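Dec 16, 2022
By the Skaltbridge guest set-up team

Section 6: Room keys and key tags

Welcome to the part of the guide we enjoy most! Once the beds are in and the lamps work, the keys are what make a building feel ready for guests. Put the kettle on, clear a table and do the whole lot in one sitting if you can. It is pleasant work, and a full board of tagged keys is a lovely thing to look at when you are done.

This section covers the Dogar tag set, which comes in the same box as the Okton key board. If you are still using the old paper tags from November, finish this section first and then throw them away.

6.1 What you need

- The Dogar tags, one for each key, plus the spare bag
- Split rings, one for each tag
- The sheet of printed number labels
- Your cut keys, still in their envelopes
- A soft dry cloth
- A blunt butter knife or a ring opener, for stiff rings

Note: The box holds 480 labels, which sounds like a lot until you have stuck a few on crooked. Keep the leftover sheet flat in its sleeve. Labels that have been rolled up never sit properly again.

6.2 Sorting the keys

1. Lay the envelopes out by floor, lowest room number at the left.

2. Try every key in its own door before it goes anywhere near a tag. Turn it both ways, with the door open and then with the door shut. Keys straight from the cutter can be a touch rough, and you want to find that out before a tired guest does!

3. Put any key that sticks back in its envelope and write the room number on the front. It can go back to the cutter with the others.

Caution: Open one envelope at a time. Two loose keys on the same table look exactly alike, and sorting them out means a long walk round the corridors (we have done that walk, twice).

6.3 Labelling the tags

4. Wipe the tag with the cloth, paying attention to the flat part where the label goes.

5. Peel the label by one corner and lower it on, starting from the top edge. Check that the number reads upright when the tag hangs from its loop. It is very easy to get this upside down when the tag is lying on a table.

6. Press from the middle outwards with your thumb and hold it for a slow count of 20. Leave the tags face up while you do the next few.

Note: If a label goes on squint, lift it straight away and use a fresh one. After an hour the glue has taken hold and it will come off in shreds.

6.4 Putting the key on the ring

7. Open the split ring at one end, just wide enough for the tag loop. Slide the tag on and work it all the way round until the ring snaps closed.

8. Add the key in the same way. Tag first, key second is the order we like, as the tag gives you something good and solid to hold while you wrestle with the ring.

9. Give the key and the tag a firm tug in opposite directions. If the ring gapes even slightly, swap it for another.

Caution: Keep fingernails out of the gap. A ring opener costs very little and makes the job far quicker.

6.5 The last look

10. Hold the finished tag up by its side against a plain, pale wall, with the ring and key hanging free. Read the number out loud and compare it with the envelope. Black tags show up beautifully this way, and any label that has gone on at an angle is plain to see.

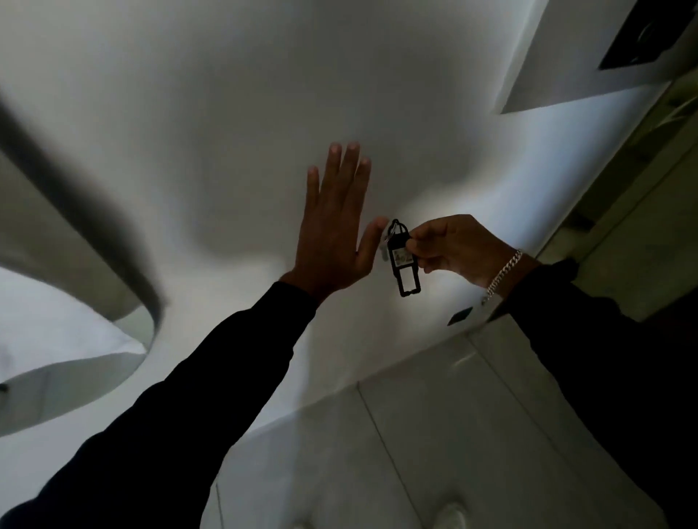
11. Tick the room off on your key list, then put the empty envelope in the recycling.

12. Hang the tag on its hook on the Okton board, number facing out. Work along one row at a time and leave the hooks for returned keys empty.

6.6 Spare keys

Spares get the same treatment, with an S written in pen on the back of the label before you peel it. Hang them in the locked cupboard, in the same order as the main board. At our Grasumberg house the spares went into a biscuit tin for the first month, and finding the right one took all evening, so do give them proper hooks from the start.

Replacement tags and rings can be ordered on the form at the back of this guide. Section 7 covers the front door and the late arrivals box.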